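August, workshop notebook – Plisel dye trials, batch 9

Water first, as always. Tap water here is hard enough to chew, and the last lot of wool came out the colour of a wet footpath. Switched to tank water for this run. Paweena Petchrat maintains it was never the water, it was me being mean with the mordant. Recording her view so she can't say I didn't.

**Mordant**

Alum at the usual rate, 100 g wool to the pot, brought up slowly over the morning. Left the lid off for a bit and the whole shed smelt like a sheep that had been to the dentist. Held it under a simmer for 60 minutes, then let it sit until I'd finished lunch and run out of excuses.

Skeins tied in figure eights, four ties each. The two-tie skeins from batch 8 are still in a bag under the bench, technically one object now. If anyone fancies untangling them they can keep the wool.

**Dye pot**

Eucalyptus leaf, 700 g, from the big tree by the gate. Not a tree I can name. I've had three confident identifications from three visitors and they don't agree with each other. Leaf torn up by hand, stalks left in. Simmered till the liquor looked like strong tea, then strained through the old pillowcase.

Colour on the first skein: rust, a decent one. Second skein went in the same pot straight after and is more of a biscuit. Third skein is what Paweena calls "oatmeal" and I call "why did we bother". Keeping it for the sample card anyway.

Tried a splash of the iron water on the tail end of skein two. Went olive-grey in under a minute. Too much, same as last time. I have written USE LESS IRON on the jar lid and apparently can't read.

**Sample card**

- Codes for this batch run Phetsri 1 to Phetsri 3, in the order they went in the pot. The iron-dipped tail gets its own code, Phetsri 2b.
- Two strands per hole, knotted at the back. Glue was a mistake.
- Half of each sample goes under foil for the light test on the north sill. Don't move the foil to have a look. I know who does this.
- Card and spare samples stay flat, away from the steam. 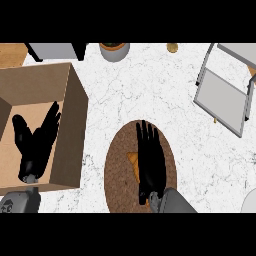 **Next time**

Same leaf, same pot, older alum used up first. Weigh the iron like an adult. Paweena wants to try onion skins for the Usosetti cushions and has started saving them in my desk drawer – to be discussed.

Rinse still to do on skein three. Buy gloves, the left one leaks.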